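Call for Playtesters: Pavuvo, second rules draft

Pavuvo is a hex-and-counter board game of jungle patrol actions for 2 players. The rules and counter sheets are at the second draft stage, and Tulgate is looking for outside groups to test them before the text is frozen in October. No earlier experience with the system is needed. Experience with written rules in general is useful.

The game uses 117 counters, one map sheet and a deck of activation cards. A full scenario takes an evening. Each side draws cards to activate patrols, and unspent cards carry over to the next turn at a cost in supply. 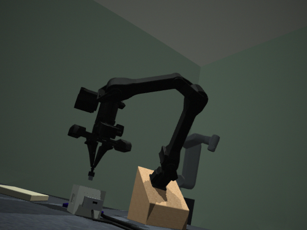 The parts of the draft that most need testing are supply carry-over, line of sight across streams, and the withdrawal rules. The first draft allowed a patrol to withdraw through an enemy zone without a check. This has been changed, and the new check may be too harsh on the defender — we need results from both sides of the table.

What testers receive

A print-and-play file with the map, counters, cards and rules
Access to the errata page, updated during the test period
A printed copy of the finished game for each pair that files all its reports
A credit in the rulebook, if wanted

What testers do

Each pair plays all 7 scenarios at least once and files a report after each play. Sides should be switched for any scenario played twice. The report form asks for the scenario, the winner, the turn on which play ended, the supply level of each side and any rule that had to be looked up more than once. Please quote rules by paragraph number. House rules should not be used during the test.

Testers need a table that can take the map sheet with room for the card rows, and a printer or a print shop. Printing costs are not refunded.
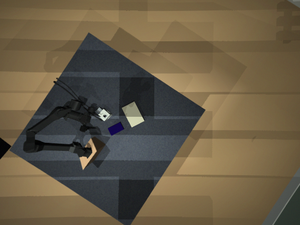
Blind test group

A small number of pairs will be asked to learn the game from the rulebook alone, with no questions to the designers until the third scenario has been filed. Say in your message if you would accept a place in this group. Pairs who have played the first draft, or who took part in the Hoarau test, cannot be placed in it.

How to apply

Write to Charmaine Magagula, test coordinator, through the contact form on the Tulgate site. Give both players' names, the games you play most often and the number of evenings you can offer. Single players may apply and will be matched where possible; those near Herham can be matched for play in person.

Questions on the rules text go to Eluned Rowlands, who edits the draft. Files are sent out once a pair has been confirmed.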